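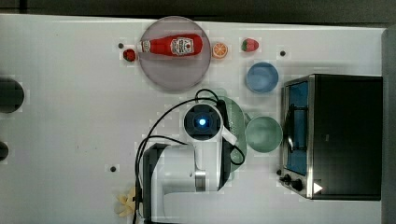 1/ Evening classes, tourism and a small language - a thread

Right, settle in, because I've been meaning to write this up since June and it has got longer every time I've thought about it.

2/ Our college is starting an evening course in Lithuanian this autumn. It's aimed mostly at people who work in hotels, cafés and on the ferry desk, and anyone else who fancies it is very welcome to come along too. I've been teaching French and a bit of Italian in the same building for 13 years and I never thought I'd see the day!

3/ The push came from the travel side. Trasumari, who run the coach tours along our bit of coast, began bringing groups over from Vilnius and Kaunas last year, and they've added more dates this summer. Lovely people, very keen walkers, and they do like to be told what's in the soup.

4/ Most of the younger visitors speak beautiful English, better than mine before breakfast. But the tours get plenty of retired couples as well, and some of them are happier in their own language (or in Russian or German, which our front desks don't have much of either).

5/ So Karine Charbonneau, who looks after languages at the college and was my boss for a long while before she became my friend, went round the guest houses asking what they'd want from a course. She was expecting polite nods and came home with a notebook full of requests.

6/ What they wanted, in the main, was food words, directions, how to say a room isn't ready yet without sounding cross, and how to pronounce people's surnames. That last one came up again and again. I think it's rather touching.

7/ The surnames are a joy, by the way. A husband, his wife and their unmarried daughter can each have a different ending on the same family name, so if you're at reception looking for one booking you may well be looking under the wrong spelling. Rizwan Sivakumar at the Raptis guest house had this happen with a party of nine and says he'd have given a good deal for a ten-minute lesson beforehand.

8/ Rizwan has signed up, I'm pleased to say, and he's bringing two of his breakfast staff. He already has "labas rytas" (good morning) off pat and uses it on everybody, including the postman.

9/ A few people have asked me why we don't put the money into more Spanish. It's a fair question, and Spanish still fills up every year, so it isn't losing anything. The new course is paid for separately, partly by Trasumari and partly from the town's visitor fund, and it's set for two terms to begin with.

10/ It'll be hard going, mind. There are seven cases if you count the vocative, and the stress hops about from one form of a word to the next. Karine's plan is to leave the grammar tables for the second term and spend the first one just talking - greetings, numbers, prices, the weather, trains.

11/ The practical bits, as I know some of you have scrolled straight down here. Classes are in the Ukitside building, upstairs, one evening a week. The fee is £200 for the full two terms, and less if your employer is on the scheme. You don't need any languages at all to start with.

12/ There were 5 places left when I looked this morning, July 3, 2024, and Karine is keeping a waiting list after that. Ring the college office or message me and I'll pass your name on.

13/ And yes, I've put myself down for it as well. I shall be the one at the back with the big dictionary, muttering. Ačiū for reading all this, you're very patient!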